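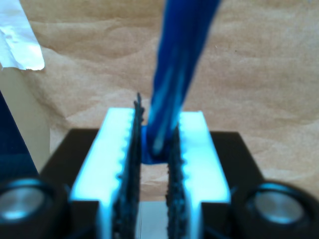 Two-finger gripper at a blue strip, brown paper behind.

Can it do the chore yet? Limp items

Straps, bands and ties remain harder for a machine than boxes or jars. A strip bends as the fingers close, so the grip point moves.

Check before buying:
Rough, dark pads hold slick material better than bare plastic.
Let the strip hang freely and approach the lower end.
Run 100 picks. Log every drop. More than 2 means the job stays with a person.

Tying a knot: still by hand.

Brândușa Roman, Sat 14 May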